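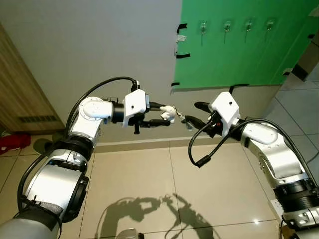 Reet Ots wrote:
Side two is the better half and I don't see how you can argue otherwise. The first three songs on side one are the same tempo with the same drum machine preset. By the time the fourth one starts I've stopped listening.

renata_szulc
Same tempo, sure, but the preset is part of how Gidik has always sounded. The first tape was one preset all the way through and people here loved it. I played the new one twice last night and the only song I'd cut is the instrumental.

joris.h
For anyone just joining, we're talking about "Grarkeck," the new Gidik album on Trultus. Cassette edition of 300, plus the download. Posted 17/09/2024 on the label page and the tapes were half gone when I ordered mine.

I'm with Reet on the opening. The vocals are buried and he's singing flat on the second track. I don't mind flat singing but it has to sit on top of something, and there's nothing under it except one held chord.

Reet Ots
Thank you. The held chord is the problem with the whole first side.

pkhumalo
Disagree on the vocals. I saw him in March at Fallahi, before the record was mixed, and the second track was the best thing in the set. Just him, one keyboard and a backing track. There were five of us up front singing by the end of it. The recording is quieter than that but the song holds up.

I do think the record is too long. He could have saved two songs for a single.

renata_szulc
Which two, Pieter?

pkhumalo
The instrumental and the one about the bus depot.

renata_szulc
The bus depot one is the best lyric on it.
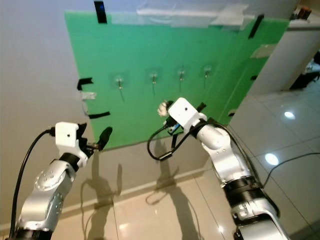 Four hooks, green board.

joris.h
It's a good lyric with no melody. He talks for most of it and then the chorus is one line four times. Compare it with the closer, where the bass line does something different under each verse.

Sarmīte Rätsep
Tape question for those who have the physical copy. Does yours have a dropout near the start of side two? Mine loses the left channel for a few seconds during the organ part. I cleaned the heads and tried a second deck and got the same thing. The download is fine.

joris.h
No dropout on mine. Number 112 if that helps.

renata_szulc
Mine is fine too. Write to Trultus, they replaced one for me a couple of years ago and didn't ask for the bad one back.

Sarmīte Rätsep
Will do. As for the album, I like it more than the last one – the songs have endings now. The last one faded out on everything.

Reet Ots
That's fair. The endings are better. I still skip to side two.

pkhumalo
Does anyone know if the lyric sheet is the same in the download? Mine came as a PDF with the last page missing, so I only have words up to the organ song.

Sarmīte Rätsep
Same here, last page missing. I'll mention it when I write to them about the tape.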